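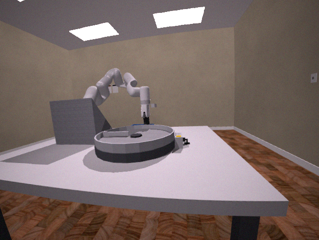
Workshop Notebook – Card Making and Rubber Stamping
2014-02-10
2 min read

Purpose of session: to settle the ink and paper pairing for the spring card set before any full sheets are cut. The December set was cut first and tested afterward, and 53 card fronts had to be set aside when the outline ink feathered under the alcohol markers. The order of work is reversed this time.

Papers on trial: Orent smooth white, heavy weight, and Milter ivory. Both were cut to quarter-sheet card fronts and scored on the long side. The Milter stock cracked slightly along the fold when scored against the grain. With the grain it folded cleanly. Grain direction is to be penciled on the back of every sheet before trimming.

Inks on trial: Tannous black dye ink and Claltis black pigment ink. The tulip outline stamp (drawer label 1023) was used throughout so that results could be compared. Each impression was left for 10 minutes before coloring.

Results, Orent paper. Tannous gave a crisp line and did not move under the markers. Claltis gave a darker line but smeared at the leaf tips, where the coloring went over the outline twice. A second trial with clear embossing powder over the Claltis held well. The raised line is attractive but makes it hard to color into the small petals.

Results, Milter paper. Tannous spread a little along the stem, enough to be seen at reading distance. Claltis sat well on the surface but was still tacky at the end of the 10 minutes. It should be tried again with the heat tool. Marker blending on this paper was poor in every case – the pale pink dried in bands.

Decision: Orent with Tannous for all colored fronts. Milter is to be kept for sentiment panels and inside liners, stamped in one color only.

Layout notes. The sketch in use calls for a square panel set left of center, a ribbon across the lower third, and the greeting at bottom right. The ribbon knot adds too much bulk for the standard envelope. A flat tab, stapled at the back of the panel, lies better. Foam squares should be limited to the tulip panel. The greeting strip is to be glued down flat.

Outstanding:
– Recheck the "With Sympathy" stamp. The letter y prints faint on the left side and the rubber may be lifting from the mount.
– Reorder the fine-tip glue.
– Cut 2 sample fronts in the pale green and compare with the gray.
– Heat-set trial, Claltis on Milter, liners only.

Contact the workshop desk | © 2014 All rights reserved | Back to top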